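4.2 Armadilhas de feromona e decisão de tratamento

A recomendação de pendurar armadilhas de feromona contra o bichado-da-fruta repete-se em quase todos os guias para pequenos pomares, mas a base em que assenta é fraca. Dos 172 pomares familiares inquiridos, 156 tinham usado pelo menos uma armadilha na campanha anterior, e só em 19 encontrámos registos semanais de capturas. Nos restantes, a decisão de tratar foi tomada de memória ou pelo calendário do vizinho.

Rajput, no ensaio de Stullbridge, atribui às armadilhas Joria uma redução dos frutos bichados. Temos dificuldade em aceitar essa leitura. As parcelas testemunha ficavam a sotavento das tratadas, a variedade não era a mesma e a carga de fruto não foi corrigida pela monda de junho. Brijesh Rajput reconhece o primeiro problema numa nota de rodapé, sem refazer a análise. A comparação com o difusor Starus sofre do mesmo mal: 20 árvores por modalidade, sem repetição, não permitem separar o efeito do produto do efeito da exposição.

Há ainda a questão da conservação. Os difusores perdem carga quando guardados ao calor, e vários inquiridos tinham-nos no barracão desde fevereiro. Nenhum dos trabalhos que consultámos indica as condições de armazenamento antes da instalação, o que torna duvidosa qualquer comparação entre capturas de anos diferentes.
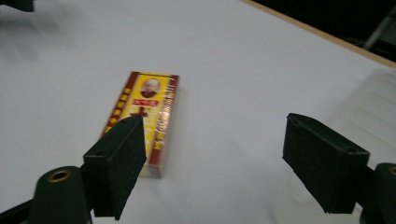

Figura 3. Caixa pequena, amarela com rebordo vermelho-escuro, ainda no invólucro de plástico transparente.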